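Print | E-mail

# Walonmont Hand-Held Gripper Kit: Purchasing and Budget Notes

This card goes with the Walonmont tabletop data. It is meant for groups pricing a similar setup. Yaneth Apaza keeps the parts list; send corrections to her.

## What we bought

We ordered 9 hand-held grippers from Ivness, enough for two benches plus spares. Finger pads are a separate line on the quote, and we left them out of the first budget. A set of pads costs $14. Plan on replacing them more often than any other part, especially if the work includes wire baskets or other containers with hard rims. 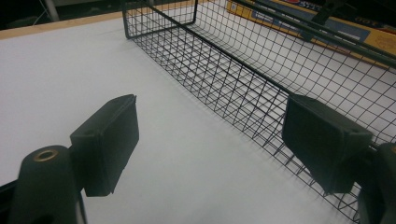 Photo: Vusumuzi Adams / Walonmont

Black pads against black wire mesh on a white table make a hard case for edge detection. If your tasks include mesh baskets, ask the supplier about pads in a lighter color before you order.

## Per-bench costs

- Gripper with camera mount: $500
- Table, baskets and boxed goods: $134
- Pads: $14 per set

Storage and labeling are not in these figures. Labeling went to Chauvin under its own contract.

## Lead times

Grippers came in January, later than quoted. Pads ship separately. Order both on the same day and ask for one delivery.

Shares: 14 | Comments: 9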